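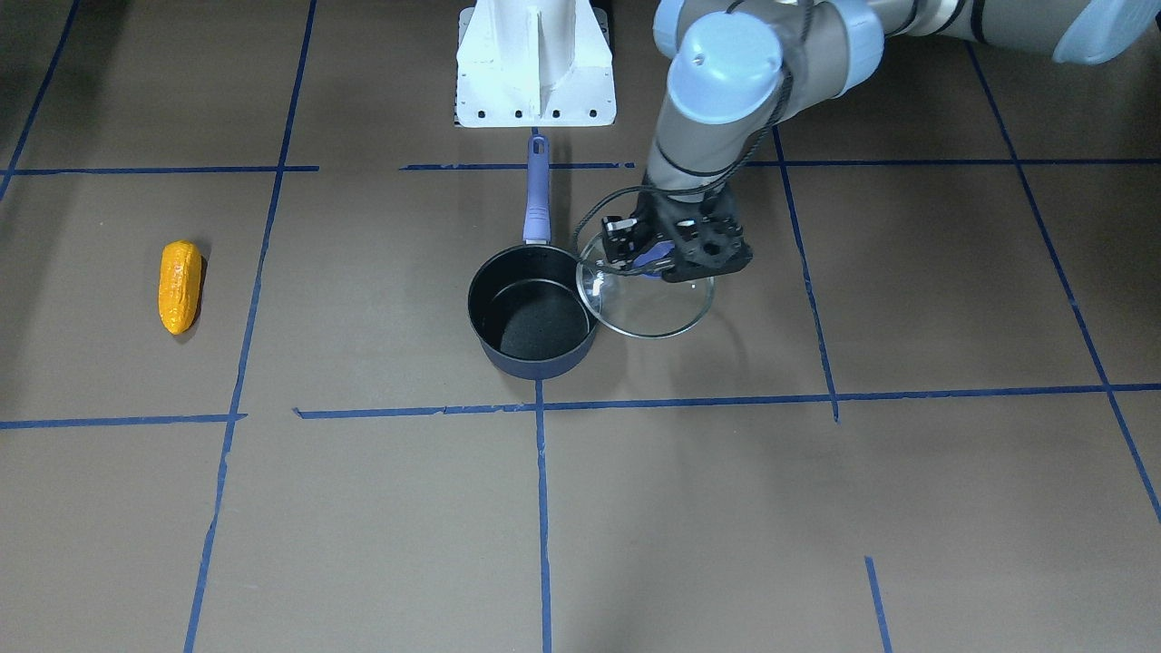
제3장 냄비와 뚜껑

가열 조리에서 냄비와 뚜껑은 한 벌로 다룬다. 냄비는 열을 받아 재료에 전달하고, 뚜껑은 수증기와 열이 빠져나가는 속도를 조절한다. 같은 양의 물을 같은 불에 올려도 뚜껑을 덮었을 때와 열었을 때 끓기까지의 시간이 다르고, 끓은 뒤 줄어드는 물의 양도 다르다. 뚜껑의 재질은 금속과 유리로 크게 나뉜다. 검은색 소형 편수 냄비 옆에 들려 있는 둥근 뚜껑은 투명한 유리로 되어 있어 뒤쪽의 갈색 바닥면이 그대로 비치며, 가장자리에는 은회색 테가 가늘게 보인다. 가운데 꼭지는 냄비 손잡이와 같은 푸른 보라색이다. 이처럼 꼭지와 손잡이의 색을 맞춘 제품은 여러 냄비를 함께 보관할 때 짝을 찾기 쉽다.

이 장에서는 냄비의 구조, 뚜껑의 역할, 사용 후 관리의 순서로 내용을 살펴본다. 앞 장에서 배운 전도와 대류의 개념이 계속 나오므로, 기억이 나지 않는 학생은 34쪽의 표를 다시 읽고 오도록 한다.

학습 목표
냄비 각 부분의 이름과 기능을 설명할 수 있다.
뚜껑을 덮는 조리와 여는 조리를 구분할 수 있다.
코팅 냄비를 손상 없이 세척하고 보관할 수 있다.

주요 용어
편수 냄비, 양수 냄비, 눌어붙음 방지 코팅, 증기 구멍, 잔열

1. 냄비의 구조

냄비는 바닥, 옆면, 테두리, 손잡이로 이루어진다. 바닥은 열원과 직접 닿는 부분으로, 두께가 고르지 않으면 얇은 쪽의 음식이 먼저 탄다. 옆면의 높이는 용도에 따라 정해진다. 국물 요리에는 높은 것이, 졸이는 요리에는 낮고 넓은 것이 알맞다. 테두리는 뚜껑과 맞물리는 자리이므로 찌그러지면 증기가 한쪽으로 샌다.

손잡이가 하나인 것을 편수 냄비, 둘인 것을 양수 냄비라고 한다. 편수 냄비는 한 손으로 기울여 내용물을 따르기 좋으나, 많은 양을 담으면 손목에 부담이 간다. 불 위에 둘 때는 손잡이가 조리대 바깥으로 튀어나오지 않도록 방향을 돌려 놓는다.

2. 뚜껑의 역할

뚜껑을 덮으면 냄비 안쪽 공기가 수증기로 채워지고, 뚜껑 안쪽에 맺힌 물방울이 다시 아래로 떨어진다. 밥, 찜, 감자 삶기는 이 성질을 이용한 조리이다. 반대로 국물을 졸이거나 비린내를 날려야 하는 조리에서는 뚜껑을 연다. 유리 뚜껑은 덮은 채로 속을 살필 수 있으나 충격과 급격한 온도 변화에 약하다. 뜨거운 유리 뚜껑을 찬물에 바로 담가서는 안 된다.

끓는 냄비의 뚜껑을 열 때에는 꼭지를 잡고 먼 쪽부터 조금 들어 올려 증기를 얼굴 반대편으로 내보낸다. 꼭지가 뜨거울 수 있으므로 마른 행주나 조리용 장갑을 쓴다. 벗긴 뚜껑은 물이 흐르지 않게 냄비 위에서 잠시 기울였다가 받침 위에 내려놓는다.

실습 3-1 물의 증발량 비교

준비물: 크기가 같은 냄비 2개, 뚜껑 1개, 계량컵, 저울, 타이머

가. 두 냄비에 물을 300 mL씩 담고 각각 무게를 잰다.
나. 한쪽만 뚜껑을 덮고 같은 세기의 불에 올린다.
다. 물이 끓기 시작한 시각을 각각 적는다.
라. 끓기 시작하고 5분이 지나면 불을 끄고, 충분히 식힌 다음 뚜껑을 뺀 채 무게를 다시 잰다.
마. 줄어든 물의 양을 계산하여 조별 기록표에 옮긴다.

기록표는 책 뒤의 부록에 있다. 세척과 보관은 3절에서 다루며, 실습에 쓴 냄비는 3절을 읽은 뒤에 정리한다.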